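Let the Hallway Stay Empty

By Miroslava Levchenko
10/26/22

Every apartment listing I read this fall says the same thing about the hall. It calls the space "wasted" and then suggests a way to fix it, with a bench, a shallow cabinet, or a fold-down desk. A furniture chain called Brustley now sells a hallway workstation for $249, and two people I know have bought one.

I think this is a mistake. A hallway already has a job. People walk down it carrying laundry and groceries and sleeping children, often in the dark. A good one lets you do that without turning sideways.

I have lived in 7 apartments. The one I liked best was on the third floor of a building called the Idahosa, and it had a hall 12 feet long with nothing in it. My rent paid for those 12 feet and I never felt cheated. The bedrooms were quiet because the hall stood between them and the kitchen. When friends came over, there was a place to stand and take off a coat while somebody else was coming in behind.

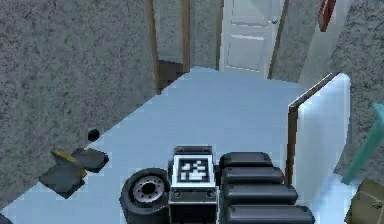

The place I rent now was remodeled before I moved in. The owner took out one wall and put built-in shelves along the other, and the listing called this "smart storage." What I got was a path too narrow for a couch. The movers brought mine up, looked at the turn, and took it back down to the truck. I sold it that week for less than the cost of the move.

My neighbor Lawal Okeke disagrees with me. He says floor space costs too much in this city to leave any of it alone, and that a family of four in two bedrooms will use the hall whether I approve or not. He is right about the cost. His own hall holds two bikes and a freezer, and he has stopped noticing that he walks around them. His mother, who uses a cane, has not.

The desk is the part I object to most. Working from home pushed a lot of us into corners, and I understand why. But a desk in a passage means someone is always going behind your chair. It also means that work is the first thing you see when you leave the bedroom. A table against a wall in a real room, even a plain room, is better for the person sitting at it and for everyone else in the house.
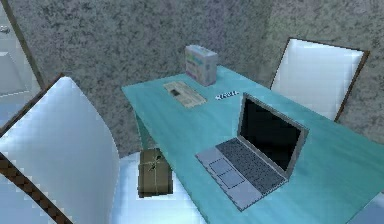
A laptop on a table, with walls on two sides.

Builders could help by making halls a few inches wider and leaving them out of the sales pitch. Renters can do something sooner. Before you sign a lease, walk the hall with your arms full. If there is already a cabinet in it, ask whether it can come out.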